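Drovau @drovau
February 15, 2020

Cube outlets, a thread. I have been replacing the long flat strips at my desk and bench with the small cube kind, and I keep getting asked which ones and why.

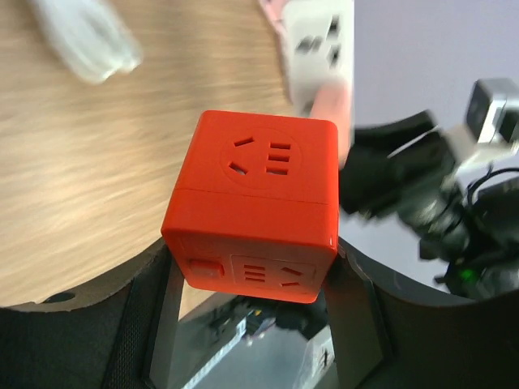

1/ The strips were fine electrically. The problem was the footprint. A six-outlet strip takes up the whole back edge of a table, and two bulky adapters block four of the outlets anyway.

2/ A cube puts the outlets on different faces. An adapter on top does not crowd the one on the side. You lose some outlets on paper and get most of them back in use.

3/ Look at the slot layout before you buy. The orange-red one has two angled slots next to a column of three short horizontal ones. The front panel has the same groups swapped left to right. A wide plug can overhang in one direction on one face and the other direction on the next.

4/ Universal-style faces like these take several plug shapes. They do not convert voltage. A plug that fits tells you nothing about whether the appliance wants that supply. Read the label on the appliance.

5/ They also tend to grip less firmly than a face cut for one plug type. Heavy adapters go on the top face, where gravity holds them in. Side faces get phone chargers and lamp cords.

6/ Switch location matters more than I expected. Mine is a small rectangular button beside the front outlet, same color as the housing. Easy to reach, hard to find by eye from across the room. I keep meaning to put a dot of white paint on it.

7/ Color. I wanted one bright and one white so I could tell the two circuits apart without tracing cords. Bright is bench, white is desk. Labels fall off, housings don't.

8/ Load. Add up the watts for everything on the cube and stay well under the rating printed on the unit. My whole desk is nearly 139 watts with both monitors on. The bench is another matter once the soldering station is running.

9/ Heaters, kettles and irons go straight into the wall. No cube, no strip, no exceptions.

10/ Placement: on top of the table, toward the rear, with the cord dropping straight down. I tried one underneath in a Boltelier bracket. It held, but I was on the floor every time I wanted to unplug something.

11/ Keep plastic bags and packaging off it. Obvious, and I still find a wrapper against mine every week or so.

12/ Someone asked about the Pluvport tower version. Same idea, stacked higher. With a stiff cord plugged in near the top, it tips. I sent mine back after 21 days.

13/ Still to do: measure case temperature at a steady load for an afternoon. Will post the numbers when I have a free day and a thermocouple that reads straight.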